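Filed under: Notebook, Lab Diary
6 min read

Thursday, late

Back from Cheetham's place with a headache and a page of notes I can hardly read, so I'm writing them up before I go to bed.

The claim, as it stands in the Greko draft, is that you can teach a pair of arms to tidy a shelf from far fewer demonstrations if you stop treating every demonstration as equal. You score each one, throw out the slow and dithery ones, and train on what's left. The draft says 159 kept demonstrations did as well as the full 3000. That's the headline number and it's the number everyone in the meeting kept repeating, as if saying it made it firmer.

I don't believe it yet. I don't disbelieve it either. I mostly want to know who did the scoring and what they were looking at when they did it.

I asked. The scoring was done by a small model, and the small model was trained on labels, and the labels came from two people in the Hadano office who watched clips and pressed a key for good or bad. So there's a pair of tired humans at the bottom of it after all. When I asked how often the two of them agreed with each other, I was told it was "high". I wrote down "high" and underlined it twice. It needs to be a number by the next draft.

The other thing that bothers me is the test. They run 10 trials per condition and call it a result. Full set, eight out of 10. Kept set, eight out of 10. Fine, but with 10 trials you could be a good way off in either direction and never know. I did the sum on the back of the agenda while they were talking about font sizes, and the range is so wide you could park a van in it. The honest sentence is that they couldn't tell the two apart, and that's a weaker thing than saying they're the same. I said this. There was a silence, and then somebody said reviewers never ask about it. I've been a reviewer. I ask about it.

After lunch we went through to see the rig, which I'd wanted to do since October. I'd only ever seen the plots. It helps to stand in front of the thing, because a lot of what gets called "variation" in the paper is a matter of where the sponges have been put down. They say the starting positions are randomised. I watched three resets and to my eye the person doing them had habits. The pink rounds went to much the same part of the surface each time, and the green ones landed wherever the hand happened to finish. I do the same when I lay a table. But if the demonstrations were all set up by that same hand, and the tests too, then a small set would cover most of what it's going to be asked, and the scoring may have had very little to do with it.

So the control I want is the dull one: 159 demonstrations picked at random out of the 3000, no scoring at all, same training, same test. If random does as well, there's no paper, or there's a different and shorter paper. They haven't run it. The reason given was time on the machines. I think it's a day of somebody's time and they'd prefer not to know, though I kept that part to myself.

I also asked what counts as a success. On the Mendano runs last year a sponge counted if it was on the right shelf at the end, whichever way up and however close to falling off. Here they've added that it mustn't overhang the front. Good. But the overhang is judged by eye from one camera, and the pink faces are round, so where exactly does the edge of a round thing start to overhang? I was shown the protocol sheet. It says "use judgement". I've put a line against that too. 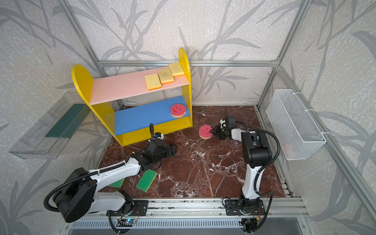
Two-arm cell at Cheetham's: three yellow sponges up top, one pink face on the blue shelf, the other still out with the right gripper against it.

I'll give them some credit, having stood there for most of the afternoon. The hard part is real. Soft things give when you squeeze them, and two arms working over one small patch have to keep out of each other's way. Nothing in the paper says much about that. If I were writing it I'd cut the headline by half and put in a page on which sponges go wrong and how. The round ones against the flat ones, to start with. They have the recordings. It would only take somebody sitting down with them, and it would be more use to me than another bar chart with no error bars on it.

Someone asked on the way out if I'd be happy to have my name on it. I said ask me after the random control. I think that was taken as a joke.

To do: write to the Hadano office for the raw labels, both people, not averaged. Ask for the reset order if they logged it (I bet they didn't). Get the trials up to something decent, even 30 would calm me down. Find out whether the clips the scorer learned from overlap with the ones it scored, which I only thought of on the train and which could sink the whole thing.

Left my good pen in their meeting room. Train was late both ways.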